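26/01/2020

# Looking after a horror film collection at home

Most of my shelf is DVD, with a run of VHS from the years when half of these films had no other release. I have moved it three times and lost a few tapes to damp along the way. These tips are what I do now. They apply to any films, but horror collectors tend to own more old tapes, more odd-sized boxes and more cardboard slipcovers than most people.

## Where to keep it

Use an inside wall. My first shelf stood against an outside wall in a ground-floor apartment, and by October the bottom row smelled of mushrooms. Leave two fingers of space between the back of the shelf and the wall.

Keep everything out of direct sun. Red spines fade first, and horror spines are mostly red. A set I had of the Waltau vampire pictures went from blood red to salmon in one summer. Black spines turn brown more slowly.

Stay away from radiators, fireplaces and the top of the TV cabinet. Keep tapes off loudspeakers too, as the magnets can affect them.

## Storing tapes

- Stand tapes upright, like books.
- Rewind before putting them away.
- Put every tape in a case, even a plain one. Cardboard sleeves let dust in at the open end.
- Don't pack the row so tight that you have to pull a tape out by its spine.
- If a tape has been in a cold car or garage, leave it indoors overnight before you play it.

Check old tapes for mold before they go near the player. Lift the flap and look at the tape itself, then look through the window at the edges of the wound reels. White powder or threads on the edge means mold. Put that tape in a sealed plastic bag, away from the others. One moldy tape can dirty the heads of a VCR and spread to the next ten you play. If it's a common title, throw it out and buy another copy. If it's rare, pay somebody who cleans tapes for a living.

## Cleaning discs

Rinse off grit first under lukewarm water. Then put one drop of dish soap on a fingertip, go over the playing side lightly, rinse again and dry with a soft cotton cloth. Wipe in straight lines from the center to the edge. A scratch that follows the track is harder for the player to read past than one that crosses it.

Don't use paper towels, window cleaner or toothpaste. I tried toothpaste on a disc of *The Kartha Witch* that froze in the crypt scene. It came out hazy and still froze in the crypt scene.

Deep scratches on the label side usually can't be fixed, as the data layer is just under the label.

## Stickers and labels

Ex-rental tapes come covered in them. Some people want them gone and some people collect them, so decide before you start.

To remove a sticker from a plastic case, warm it with a hair dryer on low for half a minute and peel from one corner, slowly. Rub off leftover glue with a little cooking oil on a cloth, then wash the case with soapy water. Take the tape and the paper insert out before doing any of this.

On cardboard, skip the oil. It leaves a dark stain that never comes out. Use the hair dryer only, and stop if the print starts to lift. A sticker that won't move is better left where it is.

## Slipcovers and big boxes

Clear plastic sleeves are worth the money for cardboard slipcovers. Measure the box with the disc case inside, then add a little. Sleeves that fit too closely bend the corners they were bought to protect.

Big-box tapes don't fit ordinary DVD shelves. I use a bookcase with movable shelves and give them the lowest one, where the weight does no harm. An 800-page horror guide holds up the end of the row better than any bookend I've bought.
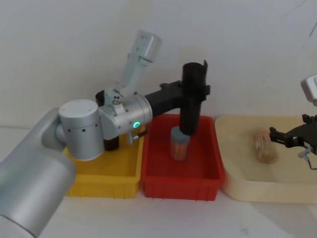 ## Putting it in order

I tried sorting by director, then by country, then by monster. By monster was the most fun and the least use. Too many films have a vampire and a werewolf, and *Ova* has an egg that I still can't classify.

Now it's plain alphabetical, with series kept together in release order. Ignore "The" and "A" at the start of a title. Leave a hand's width free at the end of each shelf so that a new film doesn't mean shifting the whole collection.

Keep a list. A spreadsheet with title, year, format and condition is enough. Mine has a column for films lent out, and it has brought back 11 discs so far. Before the list, I owned three copies of the same 79-minute werewolf picture.

Add the running time if you own different cuts. The long version of *Stemomix* is 138 minutes and comes in the same case as the short one, with the time printed in tiny type on the back. I put a small pencil mark on the inside of the insert.

## Playing old tapes

Run a worn tape fast forward to the end and back once before you watch it. This evens out the winding. If it squeals, stop and take it out.

Don't leave a tape paused for more than a minute or two. The heads keep spinning against the same spot, and on ex-rental horror tapes you can often tell which scenes previous viewers paused on by the band of snow across them.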